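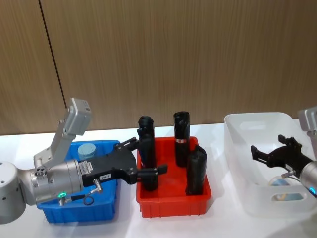
Blue, red and clear-ish white bins on the white table

Re: [Undudgate-swap] sorting seed packets before the swap

October 3, 2024

> Last time everything got dumped in one heap and I spent half the
> morning digging for beans. Could we sort by planting season this
> year? Also, does anyone know if old lettuce seed is worth bringing?
> I have a ton of it and hate to throw it out.

Yes please to sorting! I was one of the people elbow-deep in that heap, and I came home with three kinds of squash and not one bean (I don't even like squash that much).

My vote is blue for anything you start in the cold, red for the heat lovers like tomatoes and peppers, and white for flowers and whatever you can't place. If you're not sure, white is fine, we'll all be rooting through that one anyway.

On the lettuce — bring it, but test it first. I lay 10 seeds on a damp paper towel, fold it up, slide it into a sandwich bag and leave it on top of the fridge for a week. If only 2 sprout I keep that packet for myself and sow it thick. My oldest romaine did great last April, and the onion seed from the same shoebox did nothing at all, so you really can't guess from the packet.

Please write the year on your envelopes, even if you're a little embarrassed by it. And if you saved seed from squash or pumpkins growing side by side, say so on the front! I grew something from the Fleury swap that was sold to me as zucchini and it was the size of a dachshund and tasted like a wet sponge.

I'm bringing 32 envelopes, mostly dill, calendula and that purple pole bean people asked for. I still have no leeks. If somebody out Trotura way has leek seed to spare I will trade you pretty much anything, squash included.

Oh, and bring a pen that works. We were all sharing one by the end.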